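3.2 Recueil des démonstrations à la pince tenue en main

Pour la tâche du paillasson, nous avons longtemps hésité entre la télécommande, à laquelle nos opérateurs étaient habitués depuis le projet Flastura, et la démonstration directe, pince en main. C'est la seconde qui l'a emporté, et nous devons avouer que tout le monde, au laboratoire de Kosness, s'en est trouvé soulagé : le geste vient plus naturellement, et l'on sent sous les doigts la résistance des fibres. Nous avons ainsi retenu 441 démonstrations, contre 19 seulement par télécommande, conservées à titre de comparaison.

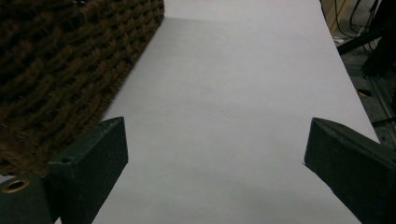

Figure 4 – Pince tenue en main, mâchoires ouvertes et vides, au-dessus de la feuille blanche ; en haut à gauche, le paillasson en coco.

La feuille de papier claire mérite un mot. Le bord du tapis s'y détache nettement (figure 4), ce qui facilite beaucoup le repérage du point de saisie – même si les plis du papier nous ont parfois donné du fil à retordre lors de l'annotation. Chaque démonstration commence doigts écartés, et nous demandons à l'opérateur de marquer un court arrêt avant de les refermer sur le bord.

12 partages · 3 commentaires

Merci pour cette section, si agréable à lire ! Avez-vous essayé un tapis à poils plus courts ?

Nous avions le même souci de plis sur Trurnum, un papier plus épais nous a bien aidés.

Les 19 essais télécommandés seront-ils publiés eux aussi ?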